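Who Signs Off on the Hands

Monday, December 9, 2024

Dorottya Magyar keeps a printed copy of her own rulebook in a ring binder, with coffee on the cover and pencil in most of the margins. It runs to 20 pages. When she started at Szekeres, the packing automation firm where she heads demonstration and acceptance, it was two pages long and dealt mainly with where people were allowed to stand.

"The old version was about not getting hit," she says. "That's a good thing to have written down, and it's still in there. But it didn't say anything about what the machine was learning from, or who had agreed to teach it."

Szekeres builds packing stations in which a two-armed system closes, tapes and stacks cartons. The system is called Uma. It learns in large part from recordings of people doing the same work by hand, and Magyar's rules cover those recordings from the moment a packer is asked to take part until the file is either accepted or thrown out. Two other companies, the warehouse operator Gokilance and the integrator Vilden, have since adopted the rules with small changes. She would like more to follow, and she would like them to argue with her first.

We talked for most of an afternoon. She answers questions in order and goes back to correct herself when she thinks she has been loose.

I asked her where the rules begin.

"With the task sheet," she says. "Before anyone puts anything on their wrists there has to be one page that says what the task is, when it starts and when it ends. People think they know what taping a box is. Then you compare two sites and one of them starts with the box open and the other starts with the box already shut. You can't mix those without saying so."

The sheet has a start state, an end state and a list of what may vary. For carton sealing, the start state is a closed carton lying on the table with the dispenser within reach. The end state is tape across the lid, pressed down, with both hands off the box. Box size, box condition and the position of the carton are all allowed to vary. The person's way of working is allowed to vary too, and Magyar had to fight for that line.

"Some of the engineers wanted one method. Everybody does it the same way, left to right, one pull. I understand why. It makes the numbers look better early on. But you've hired people who have taped cartons for years, and then you tell them to do it like somebody who hasn't."

The compromise is in section three. Packers work in their own way, but they keep the same way through a session, and a note of it goes in the log.
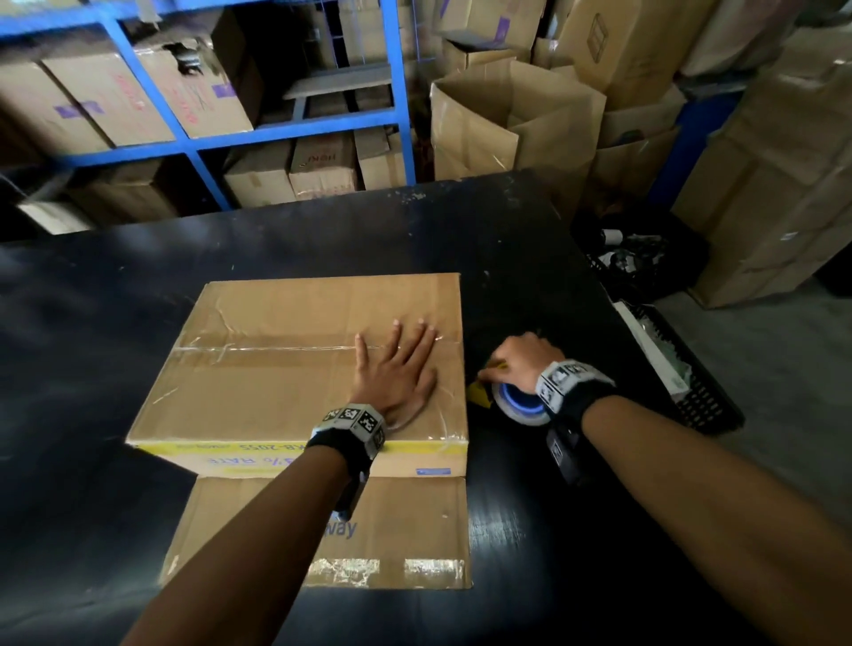

Magyar's section on the workplace is the one that visitors question most, as they expect a laboratory. Her rule is that recording takes place where the work takes place, on the same kind of table, with the same stock around it. A used carton stays a used carton. The one on the black table has wrinkled old tape on its flap and upside-down printing along the near edge of the lid, and it would pass her check without a remark. So would the boxes on the blue shelving behind. What she does want to see is the marker blocks: one on each wrist, strapped so that the patterned faces aren't covered by a sleeve. "If the left hand is flat on the lid and the right hand has the dispenser, I need to know where both wrists are," she says. "The left one isn't resting. It's holding the tape down. That's half of the job, and it's the half people forget to write on the task sheet."

That last point led to one of the few rules she describes as hers alone. Each task sheet must name what each hand is for. In the first Uma trials, she says, the sheets described only the hand with the tool. The people reviewing the recordings then marked down sessions in which the other hand moved a lot, on the grounds that it was untidy. A batch of 671 recordings from July had been scored that way before she caught it, and all of them had to be reviewed again.

"It was my fault as much as anyone's. I'd approved the sheet. It said 'apply tape with dispenser,' and that was it. The reviewers did exactly what the sheet told them to."

I asked whether the reviewers had minded.

"They minded. I'd have minded. We paid the hours and I did a share of it myself."

Consent takes up more of the binder than any other subject. The packer gets the task sheet and a separate plain-language page a day or more before the first session. The page says what is recorded, which company will hold it, what it may be used for and how to have it removed. A supervisor may hand over the page but may not be in the room when it is signed. Anyone can turn it down and keep the same shift and the same pay.

"The supervisor thing came from Gokilance," she says. "They had a site where every single person said yes. I thought that was wonderful. Their safety lead thought it was strange, and she was right to ask. When they changed who was in the room, some people said no."

Does it bother her that the people doing the teaching may be teaching a machine to do their jobs?

She takes a while over this. "Yes. I don't think a rulebook fixes that. What I can do is make sure it's said out loud. The page used to say the recordings were for 'process improvement.' I took that out. It now says they are used to train a robot to close cartons. People should be able to read that sentence and decide."

She also put in a rule about quotas. Recording hours don't count toward a packer's normal targets, and a person's recordings can't be used to judge their work. Vilden asked to soften this and was told that it could, but that it would then have to stop saying it followed the Szekeres rules. It kept the line.

The limits on a session are short. A packer records for a set period and then does something else. Straps come off at every break and are wiped down. Tools get checked before each session, and the dispenser check has its own paragraph: the blade guard or cutter piece seated properly, the roll turning freely, no tape folded back on itself.

"The dispenser is the sharpest thing on the table, and it's the thing everyone stops seeing," she says. "We had a nicked thumb. A small one. But the person was being careful about the blocks on her wrists and less careful about the blade, and I think that's a real effect. You add equipment to someone and their attention goes there."

For that reason the first 6 attempts of any new participant are practice and are deleted. They can't be kept even when they are good. Magyar has been asked to change this more than once by people who look at the practice runs and see usable material.

"I say no every time. If people think practice might count, then it isn't practice."

The rules on failure are less strict than I expected. A recording in which the tape tears, or goes on crooked, or has to be pulled off and started again, is kept and labeled. Only three things get a recording thrown out: a marker block that has slipped, a task that wasn't the one on the sheet, or a request from the person in it. Magyar thinks the labeled failures are some of the best material Szekeres has, though she is careful to say this is an opinion.

"A crooked strip is normal. What I want is the correction. You see somebody lift an end, smooth it with the side of the hand, carry on. If you delete all that, you've got a robot that has only ever seen things go well."

On the robot side, the rules are mostly about when Uma may be moved from one stage to the next. It has to complete 1,000 cartons under supervision at a site before it can run there with the supervisor at a distance, and the count goes back to zero if the carton type or the tape is changed. Magyar admits that the figure was picked in a meeting.

"There's no science in it. It was high enough that people would stop trying to get it done in an afternoon. If somebody comes to me with a better number and a reason, I'll change it."

The reset is the part that sites complain about. A change of tape supplier sounds minor to a warehouse manager and the purchasing department may not even mention it. But a stickier tape pulls differently off the roll, and a light carton can lift with it. A person feels that and presses harder with the other hand. Magyar wants to see that Uma does as well before anyone steps back.

Vilden's version of the rules has an extra form for this, filled in by whoever orders supplies. She plans to copy it.

What she doesn't have yet is any way of checking other companies. Gokilance and Vilden send her their logs because they choose to. There is no auditor and no certificate, and she is wary of making one too early.

"I've seen certificates where the work goes into getting the certificate. I'd sooner have two companies that phone me when something's gone wrong — and they do phone me."

The next revision is due once the comments are in. She has a list already. The section on gloves is out of date, the section on shared tables contradicts itself, and one of the packers has pointed out that the plain-language page uses the word "fiducial" twice.

She has crossed it out in the binder and written "marker block" above it in pencil.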